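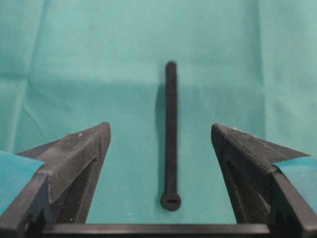 Strap-handling cell at Clavlow halted after gripper closes on empty air

JIRKPORT, May 27, 2023. A robot cell that picks and loads cable straps at the Clavlow assembly plant has been taken out of automatic mode after its gripper repeatedly reported a successful pick with no part between the fingers. There were no injuries. The cell stays in manual mode until a revised grip check has been tested.

The fault came to light when an operator found straps still lying on the cloth work surface while the cell counter showed them as loaded. Stutmont, which built the cell, reviewed the controller log and found 22 false picks in a single shift. None of them raised an alarm.

According to the fault report, the cell judges a pick by finger position. When the fingers stop short of fully closed, the controller assumes they are holding something. That works for thick parts. The shaft of a strap is thin, and the difference between fingers closed on a shaft and fingers closed on each other is small. As the fingertips wore, the closed position drifted until it fell inside the range set for a good pick.

"The threshold was set with new fingers and never looked at again," said Ho-yin Mok, controls engineer at Stutmont. "The fingers are printed parts. They wear, and the number has to move with them."

A second cause was the approach point. The program takes the part by the shaft, with the slotted head lying toward the gripper base and the tips on either side. If the strap is turned a little on the cloth, the tips can meet beside the shaft and push it away as they close. Creases in the cloth made this worse by letting the strap shift or lift at one end. Mok said the vision step found the part correctly in every logged case, so the camera has been ruled out.

The safety concern is downstream. After a pick is confirmed, the cell sends a ready signal to a tensioning station supplied by Mollel. With no strap present, the station ran its full stroke unloaded. On 2 occasions an operator opened the side access panel to look for the missing part while the ready signal was still active. The panel interlock worked both times and cut power to the drive. The report nonetheless classes both events as near misses and notes that the operator had no display showing that the station was waiting on a part.

Emmanuel Chege, safety lead at the plant, said the written procedure for a missing part did not cover this case. It told operators to clear the station but did not tell them to cancel the ready signal first. The procedure has been withdrawn, and a replacement will be posted at the cell before any restart.

The following changes are planned:

Finger zero position to be measured at the start of each shift and the pick threshold set from that value.

Motor current to be checked along with position before a pick is confirmed.

Work cloth to be clamped on all sides and replaced when creased.

Ready signal to drop automatically if the station sees no load within 3 seconds.

Stutmont will also change the pick point so that the fingers close nearer the head, where the part is wider. Testing is to be done with the tensioning station locked out.

A similar cell, due to be installed in November, will not be accepted until the same changes have been made to it, Chege said.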